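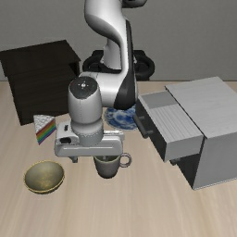 How do I stop a mug from popping out of a two-finger gripper when it closes on the rim in simulation?

Tayla Donnelly
I'm building a tabletop arm in my garage in Plirside and testing the pick routine in simulation before I trust it on hardware. The arm comes down over the mug with the fingers open, one inside the opening and one outside, then closes on the wall and lifts. Most of the time the mug jumps sideways as the fingers meet it. Sometimes it holds, then slides out during the lift. Physics runs at 1,000 steps per second, the controller sends a new target every 20 steps, and the mug is a convex collision mesh made from the visual mesh. The gripper model is from the Merrick kit files. Friction is whatever the files came with.

Setsuko Noguchi
Check the collision mesh first. A single convex hull fills in the hollow of the mug, so the inner finger is pushing into solid material even though the render shows an open cup. The solver sees deep penetration and throws the mug out to resolve it.

Replace the hull with a ring of thin boxes plus a disk for the floor. Twelve to sixteen boxes is enough for a mug. Overlap them a little at the corners so there are no gaps for a fingertip to catch in. Then turn on the collision shape display in the viewer and look straight down into the mug. If you can't see the floor, the hull is still there. I have seen people add the new shapes and forget to delete the old one.

After that, in this order:

Finger pads. Use one flat box per pad. Mesh pads give you contact points that jump from one triangle to the next, and the grip will chatter.

Closing force. Limit it. A position target of fully closed with a stiff gain will push as hard as the gain allows, and a thin wall between two pads is the worst case for that. Set a force cap on the finger joints and let the wall stop them.

Approach. The midpoint between the pads has to be over the wall of the mug. If you aim at the center of the mug, only one finger reaches the wall and it will drag the mug before the other one arrives. Your target is the mug center plus the rim radius, minus half the wall thickness, in whatever direction the fingers open.

Wait. Hold the closed command for 600 physics steps before you start the lift. You can shorten it later.

The slide during the lift is a separate fault. Fix the pop first and then see if the slide is still there.

Isla Tuhiwai
just crank the friction way up, worked for me. I put 1,000 in the friction field on the pads and the cup stuck fine

Setsuko Noguchi
That will hide the fault until you move to the real gripper. Use a friction value you could get from real rubber on a glazed surface. It also does nothing about penetration.

Tayla Donnelly
Deleted the hull (it was there, along with the new boxes, as predicted). I also moved the target out to the wall. The jump is gone in most trials. I still get a small rotation of the mug as the fingers close, and my logged mug position and the wrist camera's estimate of it don't agree. The top-down estimate is fine when the hand is high and drifts as it comes down.

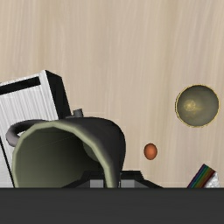 Wrist view with the mug wall between the two finger pads.

Yuxi Jiang
Two things from me.

The rotation is usually a direction problem. The line between your two pads should pass through the mug's axis. If it is off by a few degrees, the pads land on the curved wall at an angle and twist it as they close. Log the angle between the finger axis and the line from the pad midpoint to the mug center. Do it at the moment of first contact, before anything has had time to move. A handle counts as an obstacle too. Pick a part of the rim well away from it, and don't let the planner choose the rim point freely until you have blocked off the arc the handle covers.

For the camera drift, look at how you convert pixels to table coordinates. If you assume everything lies on the table plane, the rim of a tall object will be placed wrong, and the error grows as the camera gets closer. Use the rim height as the plane when you are looking for the rim. With a mug there is a second problem at short range: once the lower part goes out of view behind the gripper, an ellipse fit has only part of the rim to work with and the center estimate wanders. I stop updating the estimate at a fixed height and run the last part of the descent on the stored value. On my arm, which I run in Teron, I freeze it with the wrist flange 305 mm above the table. Yours will depend on where the camera is mounted and how wide the lens is.

If you keep updating all the way down, at least throw out fits that cover less than half of the rim.

Tayla Donnelly
Finger axis was off by 4 degrees. I had a wrist offset entered twice, once in the model file and once in my own script. With that removed the rotation has dropped to where I can ignore it. Freezing the estimate is next. The slide on lift still shows up in a few trials, so I'll lower the lift acceleration before I touch friction.

Noeline Partington
Does the ring of boxes work for bowls? I have the same arm on the bench at Flavidbridge and the sloped wall keeps squeezing up out of the pads.

Setsuko Noguchi
Same method, but tilt each box to match the slope and use two rows of them if the wall is curved. Tilt the hand as well, so the pads close square to the wall. If the bowl has a very shallow wall, a rim grasp may not be possible with flat pads at all. Start a new thread with your pad dimensions and the slope angle.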